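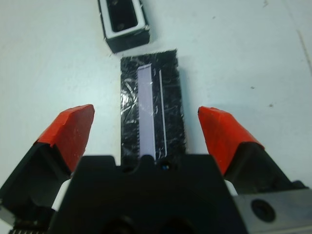
Wrist camera washes out on white table, and how many demos per layout?

Asked by Sabina Hubáček

We are collecting teleoperated demonstrations on a two-arm cell for a pick task. Grippers have red fingertips, table is matte white. One of the objects is wrapped in something crinkly and shiny, and the highlights on it move from one wrist camera picture to the next. Exposure is on auto. So far I have 200 episodes, all with the objects in the same row. The policy reaches well in replay but closes early on the shiny object. Is this an exposure problem or a data problem? Settings and one overhead view below.

Exposure: auto
White balance: auto
Episodes: 200
Layouts: 1 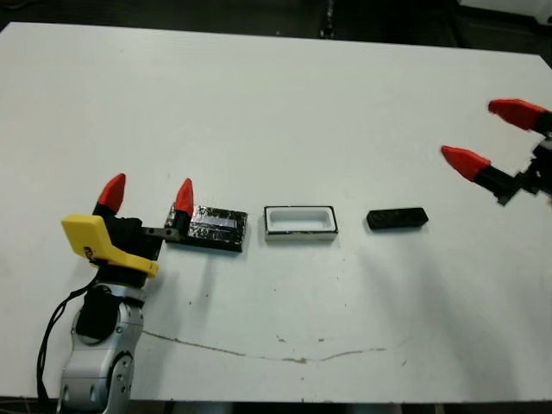 Head camera, both grippers open, three objects in a row.

3 answers

Žofie Sokol
Both, but fix exposure first. With a white table filling most of the picture, auto exposure meters on the table and shifts when the gripper moves in. Lock exposure and white balance on every camera before the first episode, and write the values into the episode metadata. We start at 2000 microseconds on the Zavley cell and adjust until the dark objects show some detail. Don't mix locked and auto episodes in one training set without a flag.

Then vary the layout. Change the order, the spacing and the angle of each object, 20 episodes per layout. Your current set teaches position, so the early close could be the arm following a memorised path.

Jozefína Hudec
just get more data. we had 3000 and it was fine

Sirkka Harju
Agree with the first answer. Also check time sync between the wrist and head streams. A late wrist picture looks the same as an early close when you plot it. Clean the table too, specks and stains end up as landmarks if they never move.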